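Notebook, audience reactions, series "Flakodano"
9 November 2022

Continued with the comments for the second season. The export from the Cellano fan board is complete now, 2,437 comments after I removed the double posts. In July we had the first season only, so the old coding sheet does not fit everywhere. I made a copy and left the July one as it was.

Main thing today was episode three, the one in the lighthouse. I expected that people write mostly about the ending, but in the part I have read they write much more about the long dinner before it. Many of them quote the line of the sister word by word. Some quote it wrong, and always in the same wrong way, so I suppose it comes from a short clip which was shared somewhere. I could not find the clip. If a colleague knows it, please write the link on the next page.

Problem with the code "praise for episode". A comment like "this is the only good one" is praise for one episode and also a complaint for all the others. Until now I gave it only the first code. I think it needs both. I recoded the ones from this morning and marked them with a star in the last column -- please do not remove the star, it is not a typing mistake.

Second problem: spoilers. The people who read the novels compare everything with the book, and sometimes they speak about events which were not filmed yet. I put these under "book" and not under "plot", also when the title of the book is not mentioned. Not sure for two comments about the harbor fire, because the fire is in the trailer too. Left open.

The Bomcombe screening group gave us their paper forms. The handwriting is difficult, but the answers are longer than on the board and more calm. They liked the music a lot. On the board the music is almost absent, except when it is too loud over the dialog.

Still to do:
read episode four until the end
check the subtitles of the dinner against the spoken line
ask if the paper forms may be typed into the same table or need a separate one
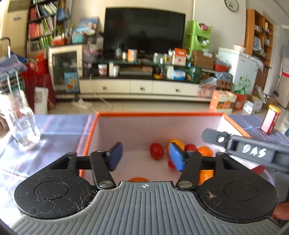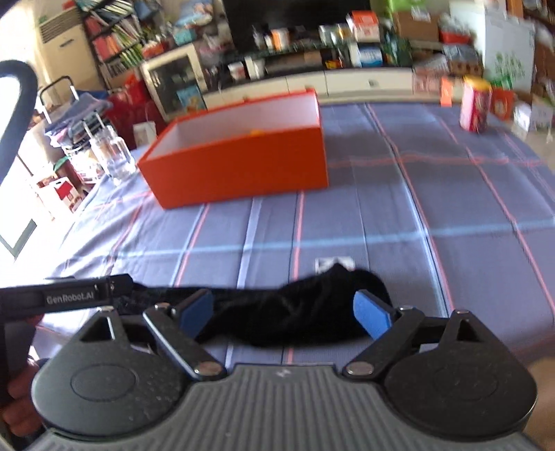
R. Vashisht
Research assistant, audience studies

Added in the evening: I compared the subtitles. The wrong version of the sister's line is the subtitle, and the actress says it differently. So the viewers quote correctly what they have read. I changed the note in the sheet from "misquote" to "subtitle version". The July comments should be checked for the same thing, I did not start with them yet.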